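Cunar 4 Upholstery Cleaner: Review After One Rental Season
Eusebio Tejada
2021-12-02

The Cunar 4 is a corded spray-extraction machine for fabric furniture, car seats and stair carpet. It sprays a detergent solution into the fabric through a hand tool and pulls it back out with a vacuum motor. I manage furnished rental units, and the machine replaced a Divel that had a cracked recovery tank and a pump that lost prime every few minutes. I paid full price for it at a local dealer.

Setup

The box holds the base unit, a hose, a wide hand tool, a crevice tool and a small bottle of detergent. Assembly consists of pushing the hose collar onto its port and turning it until it locks. The printed manual is short and mostly warnings. The dilution table is on the last page and also molded into the lid of the clean tank, where it is easier to find.

Priming takes less than a minute if the clean tank is seated fully. If it is not, the pump runs dry and makes a higher sound. There is no indicator light for this. Push down on the tank until it clicks.

Spray and suction

Spray is controlled by a trigger on the hand tool. The pattern is a flat fan slightly narrower than the suction slot, so very little liquid lands outside the area the tool can recover. The Divel sprayed wider than it could suck and left damp stripes on every cushion.

Suction is strong at the start and drops as the recovery tank fills. The drop is noticeable past the three-quarter mark. Empty the tank before then, particularly on thick foam, where most of the water sits below the fabric and comes out only on the second and third dry pass.

My routine is one wet pass, two dry passes in the same direction and one dry pass across. On a flat-weave polyester cover this leaves the fabric damp to the touch and ready to sit on after an afternoon with a window open. Chenille takes overnight. I would not use the machine on viscose or on anything labeled S, and the manual says the same.

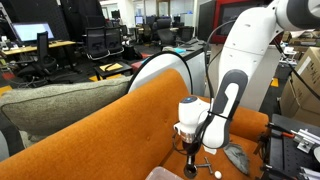

Can the Cunar 4 clean a sofa with fixed seat cushions?

The crevice tool reaches the seam between seat and back on most fixed-cushion sofas, but it has no spray nozzle of its own. You wet the seam with the wide tool held at an angle, change tools and then extract. It works, and it is slow. Vacuum the seam dry first – crumbs and grit turn to paste and block the slot.

Stain results

Coffee and red wine, both under a week old, came out of a beige polyester armchair with the supplied detergent. Old body oil on armrests did not. For that I used Filali pre-spray, left it for ten minutes, brushed it in and then extracted with plain water. The armrests came up to within a shade of the rest of the chair. Ballpoint ink was unaffected by either product.

Hot tap water improves results on grease. The machine has no heater, and the manual sets an upper limit for fill temperature, so do not use water from a kettle.

Noise and handling

It is loud. Anjani Rondonuwu, who has the unit below one of ours, asked me to stop using it after dinner, which is fair. The base is stable and does not tip when the hose is pulled, but the power cord is too short for a large living room and has to be moved partway through. The hose stores around the body with a rubber strap. The strap on mine has already stretched.

Maintenance

Rinse the recovery tank after every job and leave it open. The float valve unclips without tools and collects hair. The filter behind it is a foam disc, sold separately as part number 3751, and I am on my second. The hand tool window unscrews for cleaning, although the screws are soft and will strip if you use the wrong driver.

Compared with the Griltis

Herman Tjoa lent me his Griltis for one turnover in December. It has a longer cord, a larger tank and a spray nozzle on both tools. It is also heavier, and carrying it full up two flights of stairs is unpleasant. Recovery was no better than the Cunar's on the same mattress. If you work on one floor, the Griltis is the more comfortable machine. For stairs, I prefer the Cunar.

Verdict

Good extraction, sensible tool shape, cord too short, strap poor. I paid $127 and would buy it again at that price. Spare foam discs should be ordered with the machine, as my dealer does not keep them in stock.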